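Reading Corners in Student Housing
Project report, Interior Planning course

Group members: Selma Mujić, Apostolos Lazaridis, Esperanza Barrios
Supervisor: Periklis Konstantinidis

1. Background

Our project studies where students read when they live in a small rented room. The idea came from Selma, who noticed that she did all her course reading in bed and fell asleep often. We wanted to know if one good chair can change this habit. Our work started in September and was done in the Harkard residence, where the rooms are rented with furniture.

In the literature we found two opinions. The first says that a desk is enough for all study work. The second says that long reading needs a softer seat, because the body gets tired in the desk position. We did not find a study made only in student rooms, so we decided to make a small one.

The chair type we chose is a gray upholstered armchair with rounded arms. It has no sharp corners, and this is useful when the passage beside it is narrow. 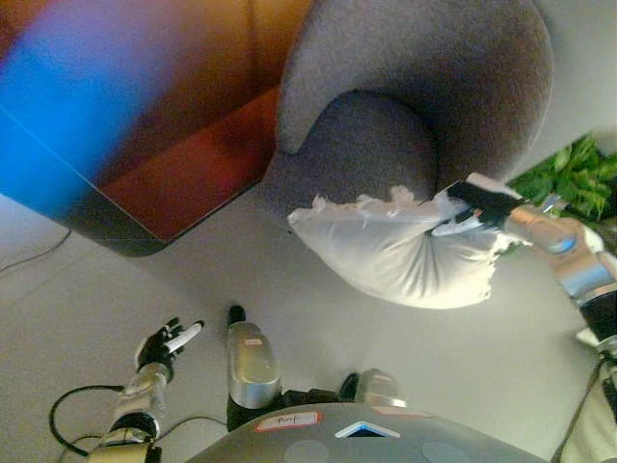

2. Method

We asked 4 residents to keep a reading diary. For the first part of the project they read where they wanted. For the second part they were asked to try the armchair first, and to move only if they were not comfortable. They wrote down the minutes and the place, and one sentence about how they felt. Periklis Kontogiannis from the residence office helped us to find the residents.

3. Results

In the first part the diaries show 1,086 minutes of reading in total. In the second part they show 2,141 minutes. This is a big difference, but we must be careful with it. The second part was closer to the exams, and everybody reads more before exams.

The comments were more interesting for us than the minutes. Light was mentioned more often than softness. Residents liked a chair near the window in the afternoon, but in the evening they missed a lamp. Two of them also wrote that the seat was too deep, and they wanted a pillow for the lower back. A square pillow like the off-white one with the gray armchair can be placed behind the back or moved to the floor.

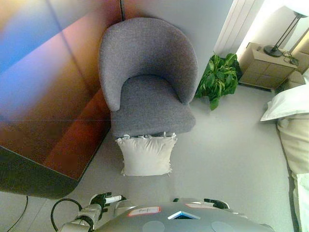
4. Problems and next steps

Our group of residents was too small and we had no control group. Also, one diary was filled in at the end of the week from memory, so those minutes may be wrong. If we repeat the project, we will put a lamp beside every chair and choose a period without exams. Esperanza will keep the diary forms for the next group of students.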